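The desk that has to be tidied 2876 times

Treltholm is a former dairy on the edge of an industrial estate, and most of what goes on inside it is tidying. People come in at eight, sit down at a table and put pens away. Then they take the pens out again and put them away differently.

The tidying is done through a pair of robot arms. An operator holds two smaller arms and the larger ones copy every movement, while the computer records the joint positions and the pictures from the cameras. One run from start to finish is called an episode. When there are enough of them, they are handed to a learning system, which tries to work out what the arms should do next from what the cameras show.

Marloes Mertens has run the collection floor since March. Her target for the desk task is 2876 episodes, a number she inherited from a spreadsheet and has never managed to trace. A good operator gets through 200 in a week, fewer if the task needs both hands.

"The handovers are slow," she says. "One arm picks a thing up, the other takes it, and for a moment they both have it. If you let go too early it drops. If you let go too late you feel the two arms pulling, and that's a bad episode as well."

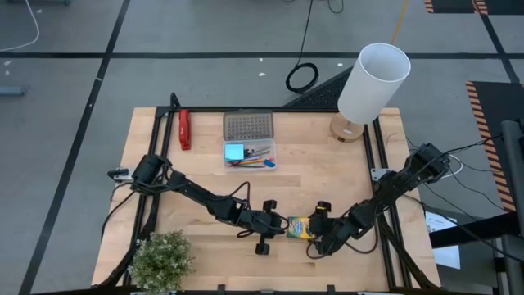 Bad episodes are not all thrown out. Vanderleia Meireles, who checks the recordings upstairs, sorts them into two piles. Runs where the operator fumbled and then put it right are kept, as the system needs to see how a mistake gets mended. Runs where the operator gave up go in the bin. By her count 760 had been binned by the start of the summer, mostly from the first weeks.

She also watches for sameness. Left alone, people settle into habits. They start with the same object and come in from the same side, and the system learns the habit along with the job. So the operators get a printed list at the start of each shift telling them where to put things before they begin, and the lamp is moved as well.

Necati Türkmen drove a forklift before he came to Treltholm. He says the work is harder on the neck than on the hands, and that it took him a fortnight to stop hurrying. Fast episodes look good on the day sheet, but the movements come out jerky and Meireles sends them back.

The recordings go to Dinditz, the software firm that pays for the floor. Its engineer Wahyudi Chong visits every other week with the latest version of the model and lets it try the desk by itself. On his last visit it packed away the pens and then spent four minutes nudging the box. Mertens has added more box episodes to the list – another fortnight's work, by her reckoning.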